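Section 7. Setting Up the Tabletop Scene for an Open Day Demonstration 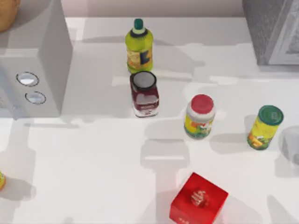 Figure 7-1. Simulated tabletop with grocery items, start view from above.

7.1 Scope

This section covers the simulated pick-and-place demonstration shown to visitors at the Cillcombe open day each August. It applies to the Tukell scene package running on the demonstration workstation. It does not cover the physical cell at Olthorpe, which has its own manual and its own safety instructions.

The person running the station is called the operator. The person speaking to visitors is called the presenter. One person may do both jobs during quiet periods, but see the note in 7.6.

7.2 Before You Begin

You need the following:

Demonstration workstation with the Tukell package installed
Visitor display, connected to the second video output
Operator display, keyboard and mouse
Wired stop button for the simulation (gray housing, USB)
Printed run sheet
Login card for the demo account

Do not use a development account for public sessions. Development accounts load personal settings at startup, and these can change the view, the lighting or the speed of the run.

Allow 50 minutes for a first setup. A setup from a saved station profile takes 20 minutes, including the test run in 7.5.

7.3 Starting the Station

1. Switch on the visitor display and wait for the "No signal" message.

2. Switch on the workstation.

3. Log in with the demo account.

4. Confirm that the desktop appears on the operator display only. If it appears on both, open Display Settings and select Extend.

5. Plug in the stop button. The status light on the button should be steady. If it blinks, unplug it and use a different port on the back of the workstation. Do not use the front ports.

6. Start the Tukell launcher and select Open Day from the profile list.

7. Select Load Scene. Loading is complete when the progress bar closes and the word Ready appears in the lower status line.

Note: The first load after a restart is slower than later ones. Do not select Load Scene a second time while the bar is showing. A second request is placed in a queue and will reset the scene as soon as the first load ends.

CAUTION: The stop button acts on the simulation only. It has no connection to any physical arm in the building. Presenters must not tell visitors that it is an emergency stop.

7.4 Checking the Scene

Compare the visitor display with Figure 7-1 before each session. The presenter's script refers to several items by color, and a scene that does not match will confuse the audience.

1. Check that the view is from above, with a strip of the beige back wall visible along the top.

2. Check that the green bottle is upright near the top center and that the dark red jar with the white lid stands directly in front of it. The two overlap slightly in this view. This is correct. The script uses the pair to introduce occlusion.

3. Check that the red-lidded jar and the can with the dark green lid are on the right half of the table. The can has a slight tilt in the start view.

4. Check that the red box is at the bottom center with the small translucent ornament on top of it.

5. Check that the white appliance is on the left. It is a fixed object and cannot be picked.

6. Check that no arm is visible. The arm model is loaded separately in 7.5.

If an item is missing, select Scene, then Restore Defaults. Do not drag items into place by hand. A hand-placed item may look right but can be left a short distance above the tabletop, and it will drop when the physics engine starts.

Note: Items at the edges of the view are part of the background set. They are not in the pick list and do not need to be checked.

Shadows should be soft and gray. Hard black shadows mean that the renderer has fallen back to the low-quality mode. Close other programs and reload the scene. If the shadows are still hard, continue with the session and record the fault on the run sheet.

7.5 Test Run

Carry out one full test run before visitors enter the room.

1. Select Arm, then Load Arm Model. Wait for Ready.

2. Set Speed to 50 percent. This is the only speed approved for public sessions. At full speed most visitors cannot follow the grasp.

3. Open the pick list. The default order is:

 Red-lidded jar
 Green-lidded can
 Dark red jar
 Green bottle

4. Select Run Once.

5. Watch the full cycle on the visitor display, not the operator display. The visitor display has a longer delay, and the presenter will be timing the talk to it.

6. At any point during the second pick, press the stop button. The arm model must halt and the status line must read Paused.

7. Select Resume and let the cycle finish.

8. Select Scene, then Restore Defaults. Unload the arm model and confirm that the table again matches Figure 7-1.

If the stop button does not pause the simulation in step 6, return to 7.3, step 5. The session may still go ahead with the Pause key on the keyboard, but visitors must not be offered the button.

Note: The red box is left out of the default pick list. The ornament on its lid is a separate body with low friction and slides when the box is moved. Barry Sowerby keeps a second list that includes the box, saved as Advanced. Use it only for technical groups who have asked to see a failed grasp.

7.6 Running a Session

A session lasts 20 minutes and is planned for a group of no more than 18 visitors. Larger groups cannot all see the visitor display.

1. Begin with the scene loaded and the arm model unloaded.

2. The presenter introduces the table and asks the group which item would be hardest to pick up. Allow time for answers.

3. When the presenter gives the signal, load the arm model.

4. Select Run Once. The presenter talks through the first pick: approach, grasp, lift, place.

5. Let the second pick run without commentary.

6. Before the third pick, press Pause. The presenter explains why the arm must plan a path around the green bottle to reach the dark red jar.

7. Select Resume and let the cycle finish.

8. Offer the stop button to one visitor and start a second run.

9. Take questions. Leave the scene paused on the visitor display during this time.

10. Restore defaults and unload the arm model before the next group enters.

Note: Where one person is both operator and presenter, leave out step 8. It needs someone beside the visitor and someone at the keyboard.

CAUTION: Keep the cable of the stop button behind the table when it is not in use. Do not run it across the visitor walkway, with or without tape.

7.7 Common Faults

Visitor display shows the operator menu
The menu has been opened on the wrong screen. Press Escape, move the pointer to the operator display and open it again.

Arm model loads but does not move
The pick list is empty. Select List, then Default, and start the run again.

An item falls over at the start of a run
The item was moved by hand or was left over from an earlier session. Restore defaults. If the same item falls again, reload the scene from the launcher.

Picture freezes and status line reads Ready
The link to the visitor display has dropped. Unplug the video cable at the workstation end, wait and reconnect. The simulation does not need to be restarted.

Labels on the items look blurred
Texture quality is set to Low. This does not affect the run. Change it between sessions under View, then Textures. A change made during a session forces a reload.

7.8 Closing Down

1. Stop any run in progress and unload the arm model.

2. Select File, then Export Log. Save to the Sessions folder under the session time, for example 1430.

3. Close the launcher. Do not save changes to the Open Day profile if asked.

4. Log out of the demo account and shut down the workstation.

5. Switch off the visitor display at the wall.

6. Unplug the stop button and return it to the Russo case with the login card.

7. Hand the run sheet to Cleiton Damasceno or leave it in the tray outside the control room.

Logs are kept until the next open day and then deleted. Faults recorded on the run sheet are reviewed before the scene package is updated.

Continue to Section 8 for the visitor survey terminal.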